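我为什么不再劝人“先把学费凑齐再来读书”

前阵子有个学生家长在微信上问我，孩子想去读一个为期一年的预科，可是学校要求开学前把全年的费用一次交清，问我值不值得先借钱交上。我盯着那条消息看了好一会儿，打了几行字又删掉，最后回了一句“您先别借，等我晚上给您打电话”。

电话打了快一个小时。打完我就睡不着了，爬起来写了这篇东西的开头，写到一半又嫌自己啰嗦，扔在草稿箱里，七月又翻出来接着写。所以要是前后语气不太一样，您多包涵，中间隔了一个学期呢。

先交代一下我是干嘛的。我在一所叫Gusedau的职业学院做了好些年的招生咨询，学校不大，名气也就在本地有那么一点。咨询室在一楼拐角，门口有一台老是卡纸的打印机。每到报名季，我从早上八点半坐到下午五点，嗓子说哑了就含一颗薄荷糖接着说。来的人什么样的都有：刚高中毕业的，工作几年想换行的，孩子上小学了自己想重新念书的，还有爷爷带着孙子来、结果爷爷问得比孙子还细的（我特别喜欢这种爷爷）。

以前我劝人，套路很固定：先算总账，学费、书本费、材料费、住宿费、交通费，一项一项加起来，然后问对方一句：“这笔钱准备好了吗？”准备好了，填表；没准备好，回去准备，下学期再来。我那时候觉得自己特别负责任，不忽悠人，不让人稀里糊涂背上债。

可是“下学期再来”的人，有多少真的再来了呢？

我翻过自己的登记本，就是那种带横线的硬皮本子，学校不要求记，我自己爱记。有一年报名季，我登记了253个来咨询的人，其中71个人名字旁边写着“资金未备，缓”。后来真的回来报名的，7个。

7个！我数完以后又从头数了一遍，以为漏了一页。

您要说这里面有的人本来就没下定决心，我同意。您要说有的人去了别的学校，我也同意，我又没挨个追着问。但我记得里面好几个人的样子，他们不像是随便来逛逛的。有一位大姐带了一个透明文件袋，毕业证、成绩单、身份证复印件全分好了，连一寸照片都剪好了。我跟她说“钱凑齐了再来”，她点点头，把东西一样一样装回去。装得很慢。那个画面我到现在想起来都不太舒服。

所以我现在的看法变了，而且变得挺厉害：对大多数家里不宽裕的学生来说，要求他们在第一天之前就把钱全准备好，这个门槛设错了地方。

我知道马上就会有人反驳我，我同事就反驳过，午饭的时候筷子都放下了跟我争。她的意思是，没钱还让人进来，读到一半交不起了，退学了，前面的时间和钱都打了水漂，那不是更害人吗？

这个话有道理，我不想装作没听见。读一半退学确实伤人，我也见过。可是您仔细想想，她这个担心其实是两件事混在一起了：一件是学生手里现在有多少钱，另一件是学校怎么收这个钱。前一件我们管不了，后一件完全是学校自己定的呀！

拿我们学校来说，以前是学年开始前一次收清，理由是财务好做账。后来改成了按学期收，再后来又可以按月交，每次改之前都有人说会乱套。乱套了吗？财务那边确实多了不少活儿，系统也出过毛病，有个学生连续三个月收到催款短信，其实人家早交了，气得跑来我这儿拍桌子（拍得对）。但是教室里的人多了，而且读着读着，有人找到了晚上的兼职，有人申请上了补助，有人的老板听说他在念书，答应给他调班。这些事情，在他们第一天坐进教室之前都不会发生。您让他在家里干等着把钱凑齐，他上哪儿去遇见这些机会呢？

说到补助，我得单独发一顿牢骚。

各种补助、减免、奖学金，名目是真不少，可是怎么就能写得那么让人看不懂呢？我自己干这一行的，有时候读一份资格说明都得读三遍。什么“符合下列条件之一且不属于除外情形者”，除外情形在附件二，附件二又说参见附件四。附件四在网页上点不开。我不是开玩笑，我打过电话去问，对方让我发邮件，发了邮件，自动回复让我打电话。

Gorkar助学计划就是这么个例子，我们本地很多学生都够条件，结果来咨询的人里头，听说过它的少得可怜。去年我干脆自己动手，把它的申请说明改写成了一页纸的大白话，字号调大，该带什么材料画上方框让人打勾。领导看了说“不够正式”。我说正式的那份在网站上挂着呢，您看看有几个人点开过？后来他也就由着我了，但是要求我在底下加一行小字，说以官方文件为准。加就加吧，我没意见。

那张纸第一批复印了195份，放在咨询室门口的架子上，没撑到报名季结束就被拿光了。我又去跟那台卡纸的打印机搏斗了一个下午。

有个学生我特别想提一下，Sulastri Subramaniam，她同意我写她的名字（还叮嘱我别拼错）。她第一次来的时候，是来问能不能旁听的。不是要入学，就是旁听，坐后面，不要证书，不给老师添麻烦。我问她为什么不正式报名，她说她算过了，钱不够，差一大截。我那时候刚刚开始怀疑自己的老套路，就多问了两句，把她的情况跟那张大白话的纸对了一遍，发现她完全够格申请。她自己一点都不知道。她还以为这种东西是给成绩特别好的年轻人准备的，像她这样停了好多年没念书的，想都不用想。

她后来读的是自动化方向的课程，第一学期的数学差点要了她的命，这是她的原话。她在走廊里拦住我，说都怪我，要不是我她现在正在家里舒舒服服看电视呢。说完她自己先笑了。现在她在Skomevar实习，每天早上要倒两趟车，还是爱抱怨，还是没缺过勤。

我讲她的故事，不是为了证明按月交费就一定能成。她有她的运气，也有她的倔脾气，换一个人可能第一个学期就不来了。我想说的是，照我以前那个劝法，她连差点被数学要了命的机会都没有。

再说回“门槛设错了地方”这个事儿。有人会问，那照你的意思，就什么门槛都不要了？

当然不是。我现在劝人，问得反而比以前多。我会问：你一周有几个晚上是真正空出来的？家里谁帮你看孩子？那个人生病了怎么办？你上一次坐下来连续看两个小时书是什么时候？你们家网好不好，有没有一张能放得下书和电脑的桌子？这些问题，有的人听了觉得我管得太宽，有位大哥当场就问我是不是查户口的。可是我做了这么多年，见过的半路退学的人，好多都不是被学费绊倒的。他们是孩子发烧了没人管，换了班次赶不上课，落下两周以后不好意思再进教室。钱只是最容易写在退学申请表上的那个原因，因为写别的还得解释。

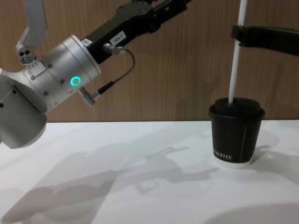
退学申请表我也有意见，既然说到了就一块儿说。那张表上“原因”一栏只有一行那么宽，后面还印着“经济 / 健康 / 其他”三个选项。您让一个已经很难受的人在一行里把事情讲清楚，他当然就勾个“经济”走人了。然后到了年底，我们拿着这个数据开会，说你们看，主要原因是经济，所以入学之前一定要严格把关。绕了一圈，又绕回到一次交清上去了。我在会上提过这个，会议纪要里写的是“部分同事就表格设计提出建议”。部分同事就是我。

我现在的做法是，学生来交退学申请的时候，我请他们坐一会儿，倒杯水，先不看表。坐下来聊十分钟，常常能聊出别的办法来：换到晚班，少选一门，跟任课老师说一声把缺的作业补上，或者办个休学，下学期接着读。很多学生根本不知道有“休学”这个选项！他们以为只有继续和走人两条路。这个责任在谁？反正我觉得不在学生。

也有聊完了还是要走的。那就好好地走，我帮着把能退的费用算清楚，成绩单给人家打印好，告诉他学过的学分能保留多久。有个小伙子走的时候跟我说，他过两年还回来。我说好。他回不回来我不知道，但至少他走的时候是抬着头的，不是像那位大姐一样，把文件袋慢慢装好，一句话也没说。

隔壁城市有家Krishnan培训中心，他们的做法我挺眼红的，头三周试读，只交一点点押金，三周以后再决定报不报。我专门坐车去看过一次，跟他们前台聊了半天，人家还请我吃了块蛋糕。我问他们，会不会有人占便宜，听完三周就跑？前台的姑娘说有啊，当然有。我问那怎么办，她说不怎么办，座位本来也空着。我回来以后把这话学给我同事听，就是跟我争得放下筷子的那位，她想了想说，他们学校小，我们不一样。可能吧，我也没在他们那儿管过账，不敢说他们每年是赚是赔。但试读这个办法，我们哪怕先拿一两个班出来试试呢？我提了，目前的答复是“明年再研究”。

我得承认，我这个看法也有站不住的地方。比如有些课程，材料费实在太贵，开学就得买齐工具，你按月收学费，工具钱还是得一次掏出来。这种情况我现在也没有好主意，顶多是帮着联系上一届的学生买二手的。我手机里有个二手工具群，是我自己拉的，里面每天热闹得很，卖什么的都有，上个月还有人在里面卖自家种的南瓜（我买了一个，挺甜）。

还有就是，我在学校里拿工资，学生多了对学校有好处，您完全可以说我屁股坐在哪边就替哪边说话。这个我没法自证清白。我只能告诉您，遇到真不适合的人，我还是会劝他别来，今年就劝走过几个。有个男孩全程不说话，都是他爸在说，我把他爸支出去接水，问他自己想学什么，他说想学做面包。那我还给他填什么电工班的表呀！我把做面包的学校电话抄给他了，他爸回来以后脸色不太好看。

最后还是把那通电话的结果说一下吧，免得您惦记。那位家长没有借钱。我们在电话里把孩子的情况理了一遍，我让她去问学校三件事：能不能分期，中途退学怎么退费，有没有减免可以申请。她第二天就去问了。分期可以，只是网页上没写，得自己开口要。退费的规定有，藏在学生手册很后面。减免还在等消息，材料已经交上去了。

孩子先去上课了。她给我发来一张课表，问我周一早上那门课的老师凶不凶。那又不是我们学校，我哪儿知道啊，我就回她说，让孩子坐前排。

要是您也正卡在这个地方，学校让您一次交清，您先去问问这三件事。问的时候让对方把答复写下来，发邮件或者盖个章都行，口头答应的换一个人值班可能就不认了。要是在我们这儿报名，直接来一楼拐角找我，中午十二点到一点我在吃饭，别的时间都在。那张大白话的纸我又印了一批，还在门口的架子上，自己拿就行。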